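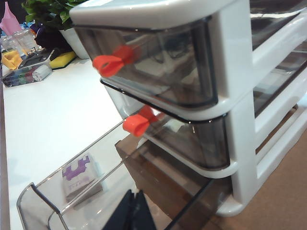
Câmara Municipal de Hodesby
Recrutamento: técnico(a) de apoio às reuniões e à participação pública

A Câmara Municipal de Hodesby pretende contratar um(a) técnico(a) para o Gabinete de Apoio aos Órgãos Municipais, em regime de tempo inteiro, com contrato a termo de 2 anos. O lugar foi aprovado na reunião de câmara de novembro, juntamente com o novo calendário de sessões públicas sobre a revisão do regulamento de estacionamento e da licença de esplanadas.

Funções

Preparar a ordem de trabalhos das reuniões de câmara e distribuir a documentação aos vereadores.
Redigir as minutas das atas e acompanhar a sua aprovação.
Organizar as sessões públicas de consulta, incluindo as três já marcadas na freguesia de Kekimville.
Receber, registar e encaminhar os contributos escritos dos munícipes.
Elaborar o relatório final de cada consulta, com o resumo das posições recebidas e a resposta dos serviços.
Atualizar a página das deliberações no portal do município.

O trabalho decorre no edifício dos Paços do Concelho, 2.º piso. As reuniões de câmara começam às 18h e algumas prolongam-se pela noite. As horas prestadas depois das 20h são compensadas em tempo, nos termos do regulamento interno. As sessões em Kekimville realizam-se ao sábado de manhã e o transporte é assegurado pelo município.

Requisitos

Licenciatura em Administração Pública, Direito, Ciência Política ou área próxima.
Experiência mínima de três anos em funções administrativas, de preferência numa autarquia.
Boa redação em português. Os candidatos admitidos à segunda fase fazem uma prova escrita, que consiste em redigir uma ata a partir de uma gravação de oito minutos.
Conhecimento do procedimento administrativo e do regime de acesso aos documentos administrativos.
Carta de condução não é exigida.

Dá-se preferência a quem já tenha trabalhado com a plataforma Kivi, usada pelo município na gestão de expediente. Quem não a conhecer recebe formação nas duas primeiras semanas, dada pela empresa Cadum.

Seleção

A seleção tem duas fases: avaliação curricular e, para os candidatos admitidos, prova escrita seguida de entrevista. A lista dos admitidos é afixada no átrio e publicada no portal. Não são feitas comunicações por telefone. Os candidatos excluídos dispõem de oito dias úteis para se pronunciarem por escrito.

Candidaturas

As candidaturas são entregues até às 17h de 24/12/2018, no balcão de atendimento ou por correio registado, com a referência 554 no envelope. Devem incluir:

Carta de apresentação, no máximo duas páginas.
Currículo datado e assinado.
Cópia do certificado de habilitações.
Declaração do empregador atual, no caso de candidatos com vínculo à administração pública.

As candidaturas enviadas por correio são aceites desde que o carimbo tenha data dentro do prazo. Não se aceitam documentos entregues posteriormente, exceto a declaração do empregador, que pode ser apresentada até à data da entrevista.

Os pedidos de esclarecimento são dirigidos por escrito a Adom Appiah, chefe do Gabinete de Apoio aos Órgãos Municipais.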